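Parix Street Neighbors Association
Minutes of the March general meeting

Held Thursday evening in the back room of the Berus Street library branch. Called to order at 7:05 p.m. by Eftychia Konstantinidis, who chaired and who also, as some of you will have guessed from the length of what follows, typed these up afterward from her own notes. Please send corrections before the next meeting and I will be glad to fix them.

Minutes of the previous meeting

Read and approved with one change. The lamp that has been out since the holidays is on the Flisow Lane side of the playground and not on the Parix Street side. Apologies to the household that got a very polite visit from the electric company on account of my mistake.

Money

We began the month with $3090 in the account. The only bill to come in was for printing the winter newsletter, and it was held over until we could find out why we were charged for color pages. (We love color pages, but we didn't order any.) The printer has promised an answer by next week. Dues are coming in slowly, as they always do before the weather turns. If you have been meaning to drop yours off, the blue mailbox on my porch is still the place, and you are welcome to ring the bell and say hello while you're at it.

Spring street fair

This took up the better part of the evening, and happily so. The city has granted the permit to close Parix Street from the corner of Balaskas Avenue down to the church parking lot, from ten in the morning until four. We had asked for five o'clock, but the bus goes back to its regular route in the late afternoon and the permit office wouldn't budge. It was agreed to start packing up at half past three, with cars kept off the block until the tables are in.

There was a long and good-natured discussion about where to put the music. Last year the band played right under the windows of the apartment house at the corner, and while most people there enjoyed it, one family had a newborn and did not. The suggestion was to move the band to the church end, facing the lot. A neighbor who plays in it pointed out that the only outdoor outlet is at the other end, and that extension cords across a street full of strollers make everybody nervous. The pastor will be asked if we can run power from the church hall. If the answer is no, the band has kindly offered to play unplugged.

Food tables were next. Home-baked goods are fine as long as each plate has a card saying what's in it, especially nuts, eggs and milk. Packaged snacks should stay in their wrappers so that parents can read the labels for themselves. Somebody asked if we might sell cold drinks this year instead of giving them away. Opinions were pretty evenly split, and after a while it was decided to keep the water free and charge a little for lemonade.

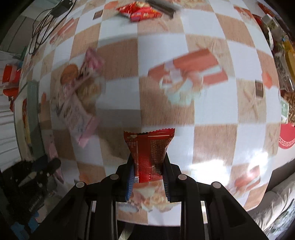 The children's corner will be back, with chalk, the bean bag toss and the face painting that had such a line last time. We need a second face painter. You do not have to be an artist! A steady hand and patience for a great many butterflies will do nicely.

Moved and seconded to spend up to $100 on chalk, paint, paper goods and ice. Carried, with all in favor.

Crosswalk at Balaskas Avenue

The letter we sent to the traffic department in the fall has finally had a reply, and a fairly kind one. They will repaint the crosswalk when the spring painting begins, but they would like more information before they consider a stop sign. They asked that neighbors write in with the times of day when crossing is hardest. Several parents spoke of the morning school run, and one gentleman spoke with real feeling about trying to get over to the bakery on a Sunday. All of this is just what the department wants to hear, so please put it in writing. I have the address and will happily share it.

Community garden

Two plots have come open along the back fence at Flisow Lane. They get shade after lunch and would suit lettuce or peas much better than tomatoes. Names go on the list in the order they come in, and present gardeners may ask for a swap before the new people are placed. The water will be turned on once the danger of a hard frost is past. Please don't try the spigot before then, even just to see.

The compost bins were also brought up. The lid on the middle one has blown off again and was found in the alley. We talked about a bungee cord, a brick, and a proper hinge, and the hinge won.

Other business

A reminder that the library would like the chairs stacked by the window and not by the radiator.

A set of keys on a green ribbon was left behind in February and is being kept at the front desk.

Thanks were given to everyone who shoveled for neighbors during the last storm.

The next meeting will be in the same room at 7 p.m. Adjourned at 8:40 p.m.

Respectfully submitted,
Eftychia Konstantinidis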